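Subject: Re: [garkia-residents] Spare keys and the tag colors
From: Rhea Maglaya
To: garkia-residents list

Danilo Belmonte wrote:
> Can somebody tell me what the colors mean now? I went to get
> the bike room key for my sister and there were two yellow tags,
> and neither of them had a number I recognized. Also, is 117
> still on a red tag? Genalyn told me it had been changed.

Danilo,

The colors go by floor, same as before. Red is the first floor, blue is the second, yellow is for shared rooms (bike room, laundry, roof door). Black is the meter closet. White and orange were added in July when the old tags ran out, and those are spares with no fixed use yet.

117 is still red. Genalyn may be thinking of 200, which had a red tag by mistake for a long time and should be blue. I have a new tag for it and will swap it when I get the key back from Dexter.
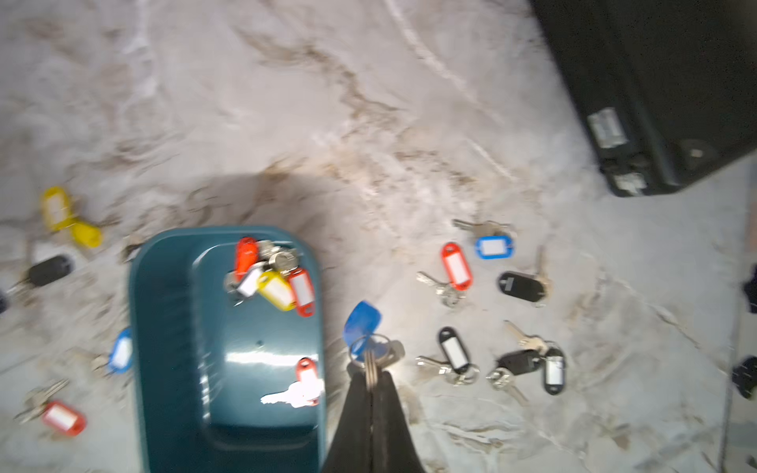

On the bike room, one of the yellow sets is the old lock and can be thrown out once Janelle has tried it on the roof door. The label in the window was written in pencil and has mostly rubbed off. I'm going to redo all the yellow labels in marker.

Two other things while we're on the subject:

If your key has a tag with no label, please write the number on a slip and push it into the window. Blank slips are in the envelope in the mail room drawer. The windows are stiff – a butter knife helps.

Keys go back in the tray, please, and the sign-out sheet goes back on its hook. Right now there are 24 lines signed out on the sheet and most of those keys have been back for weeks, so cross your name off if you've returned yours.

Rhea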